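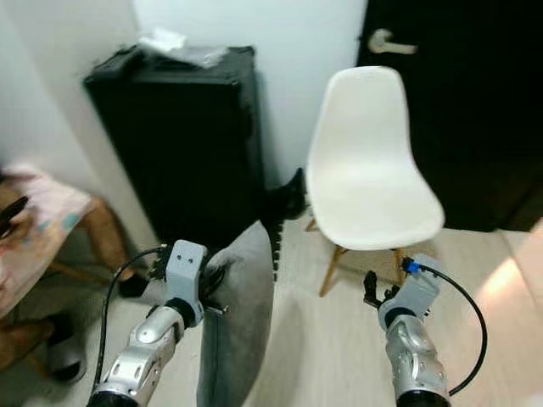
第1页:门边的椅子、柜子和鞋

小户型门口的收纳 讲稿备注
2019年1月20日,Sendano居住讲座

开场

先让大家看一会儿屏幕,不急着说话。等后排坐定再开始。

今天讲门口这一小块地方。客厅和厨房的收纳,前两场已经讲过,资料在签到台,没拿到的散场后去拿。今天只讲从门到第一把椅子之间的这段距离。

时间是30分钟,后面留提问。讲到柜子那一节如果超时,就把雨具那段跳过去。

先问现场:进门以后,包放在哪里?请大家在心里回答,不用举手。多数人会想到一把椅子。屏幕上也有一把,白色的,弯弯的座面,木腿,就在深色的门前面。

一、椅子

门口的椅子有两种用法。一种是坐着换鞋,一种是堆东西。堆了东西就没法坐,没法坐就站着换鞋,站着换鞋就容易把鞋踢到一边。门口地上的鞋东一只西一只,很多时候要从椅子查起。

画面里的椅子座面是空的,这一点请大家留意。白色光面的座面很好擦,但也滑,外套搭上去容易掉。喜欢在椅背上挂衣服的人,不太适合选这种圆靠背的椅子。

讲椅子摆放的位置。椅子放在门前,要先看门往哪边开。往里开的门,椅子必须退到门扇扫过的范围以外。回家以后可以试一下:把门开到最大,在地上贴一条胶带,椅子腿不过线。八字外撇的椅子腿比座面占地大,量尺寸要量到腿尖,不要只量座面。

这里停一下,喝水。

换鞋用的椅子不需要扶手,年纪大的人除外。Nomimthorpe那边的读者来信问过老人用什么椅子,我的回答是带扶手、座面硬一点、椅腿直一点。软凳子坐下去容易,起来费劲。

二、鞋

请看地面。柜子脚边有一个深色的东西,像是鞋或者靴子。左边小桌底下还有一只深色的鞋,靠近左下角有一只白色的拖鞋或者凉鞋,鞋底是深色的。

门口留在地上的鞋,我的标准是每人一双,其他的都进柜子。客人的拖鞋不算在里面,另外放。这个标准不高,难在每天都做到。可以把收鞋和锁门放在一起:晚上锁门的时候,顺手把多出来的鞋收进去。

没有鞋柜的人家,用小桌子下面的空间也行。桌下放鞋要注意两点。第一,鞋头朝外,拿的时候不用蹲得太低。第二,下面垫一块托盘,泥和沙子落在托盘里,提起来一倒就完了。浅色地面尤其要垫,浅色地砖和浅色地板都显脏,深色鞋底的印子一眼就能看到。

长靴单独说。长靴倒下来占的地方比立着多一倍还不止,里面塞一卷旧杂志就能立住。Ichikawa出过一种靴撑,我用过,和旧杂志的效果差不多,买不买看个人。

雨具(超时就跳过):湿伞不要进柜子。门后挂一个钩子,下面接一个浅盘。到了六月,梅雨的时候,浅盘每天要倒。折叠伞撑开晾干以后再收,收伞的时候把带子扣好,不然下次拿出来还是一团。

三、柜子和柜顶

椅子左边靠着白墙的是一个黑色的高柜子,也可能是收纳箱一类的东西,外面看着像布面,略有一点厚度。柜顶上放着一个揉皱的半透明塑料袋。

柜顶是门口最容易失守的地方。高度合适,手一抬就放上去了,放上去就不再拿下来。塑料袋是最常见的一种。上一场有人说家里的塑料袋总共收出来100个,现场笑了,不过说的时候大家都在点头。

塑料袋的处理办法很简单。留7个,折成小方块,放进一个固定的盒子,盒子满了就不再留。7这个数是我自己家的用量,一天一个垃圾袋,一周够用。家里人多的可以再加,但要有一个数。

折法现场演示:袋子铺平,压出空气,竖着对折两次,从底下往上卷,提手塞进去。演示用的袋子在讲台右边的抽屉里,讲之前先检查一下。

布面柜子的优点是轻,搬家方便,磕到脚也不太疼。缺点是沾灰,黑色的布面沾了浅色的灰更明显。每周用粘毛滚筒滚一遍,不要用湿布直接擦,湿布会把灰按进布里。买之前问清楚能承多重,顶上放重东西,框架容易歪。Joditen的目录里有几款可以参考,目录在后面桌上,看完请放回原处。

四、小桌和桌布

左边的木头小桌,也可能是凳子,上面铺着粉色的花布,花纹里有浅粉色和蓝绿色。布上面靠边放着一个深色的东西,可能是剪刀,也可能是别的工具。

铺布的小桌放在门口,用处比大家想的多。钥匙、信件、快递单都可以落在这里。铺布的好处是钥匙放下去没有声音,桌面也不会划。坏处是布会滑,小孩一拽,东西全下来。可以在布下面垫一小块防滑垫,边上不要垂得太长,离地还有一大截就够了。

剪刀这类东西,拆快递用得到,放在门口是合理的。但要有个固定的套子或者杯子,刀尖朝下。家里有小孩的放进抽屉。

桌上最多放两类东西:出门要拿的,回家要拆的。看完的信、过期的优惠券,不属于这两类,当天拿走。

五、大件的软东西

前面地上有一大块灰色的,像垫子,也像叠起来的布面,一侧有一条黑色的拉链或者齿带。

垫子、被褥、折叠布箱这一类东西,收之前都要先摊开,所以门口要留出一块能摊开的地面。小户型常常只有门口这块地最完整。摊开之前先把鞋收走,地面擦一遍。有拉链的,拉链先拉上再叠,拉链头朝里,不然收进柜子会勾到别的布。

叠好的大件不要长期放在门口。当天要出门的可以,过夜的就回到柜子里。冬天的厚垫子在Sendano的老房子里容易受潮,收之前在通风的地方放半天,再装袋。

六、回家以后的顺序

给大家一个顺序,抄下来也可以,讲义最后一页也有。

先清地面。鞋留下每人一双。
再清椅子,座面上什么都不放。
然后是柜顶,全部拿下来,擦一遍,放回去的不超过2件。
最后是小桌。布抖一抖,该洗就洗。

一次做完大概会累,可以分两个晚上,第一晚做地面和椅子,第二晚做柜顶和小桌。中间不要去翻柜子里面,一翻就停不下来,门口反而没收完。

提问

常见的问题先备好。

问玄关没有窗,总有味道怎么办:鞋进柜之前晾一晚,柜门留一条缝,布面的柜子比木柜透气一些。

问租的房子不能打孔怎么办:用落地的架子,或者门后挂式的钩子,挂之前量门扇的厚度,带卷尺去店里。

问家里人不配合怎么办:先只管自己的鞋和包,不要替别人收,给每个人一个固定的格子。

散场时提醒:讲义每人一份,目录不要带走,椅子请推回桌下。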